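Zacharias: a dataset of fan noise from old desktop computers

3 min read

Zacharias is a collection of 456 short sound recordings of desktop computers, most of them well past their prime. If you've ever known a machine by its hum before you saw it, you'll understand why this exists! It started with one very loud tower in Lenitz and got out of hand from there.

## What's in it

- 456 WAV files, mono, each 70 seconds long
- one CSV file, `machines.csv`, with a row per recording
- a `notes/` folder with free-text remarks, some long, some just "rattles"

Every recording covers the same routine: power on, startup, a stretch of idling, and then a load test for the rest of the file. The load test is the fun part. Small fans jump up in pitch almost at once, while the big slow ones take their time and sort of lean into it.

## Columns in machines.csv

- `id` — matches the file name
- `site` — Lenitz or Grasov
- `case_type` — tower, mini tower, flat desktop, other
- `fan_count` — fans found when the case was open
- `psu_fan` — yes, no, unknown
- `side_panel` — on or off during recording
- `condition` — 1 (sounds new) to 7 (please turn it off)

The `condition` score is a matter of taste. I gave every score by ear in one long run in November, with the files shuffled. I'd trust the very low and very high numbers and treat the middle ones as a hint.

## How the recordings were made

The Lenitz machines were recorded in a carpeted storage room, the Grasov ones in a tiled kitchen, and you can hear it. The kitchen adds a bright ring above the fan tone that I've grown fond of, but please don't mix the two sites without checking the `site` column first.

The microphone sat on a folded towel next to the case. Levels were set once per site and left alone, so loudness can be compared within a site but not between them.

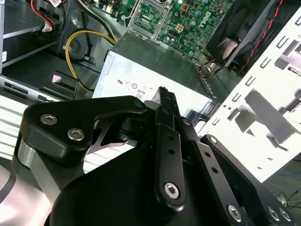
Power supply fans deserve a section of their own. They are often the oldest moving part in the whole machine, and they have the best voices: clicks, purrs, a slow wobble that comes and goes. For 300 of the recordings I've marked where the power supply fan is the loudest source. Those labels are in `psu_segments.csv`, as start and end times in seconds.

## Loading

Flateck, the little script in `tools/`, reads the CSV and cuts the files into startup, idle and load parts:

 python flateck.py --site grasov --part idle

Leave out `--site` to get everything. Output goes to `cuts/`, and existing files there are overwritten without a warning, so keep your own edits somewhere else.

## Known problems

- A refrigerator kicks in on a few Grasov files. Look for "fridge" in the notes.
- `fan_count` skips fans on graphics cards. I changed my mind about this halfway and then changed it back.
- Some hard drives are louder than the fans — lovely to listen to, bad for pitch tracking.

## License

CC BY 4.0. Use it for music, class projects, noise models, anything you like. If you make something with it, open an issue with a link, I'd love to hear it!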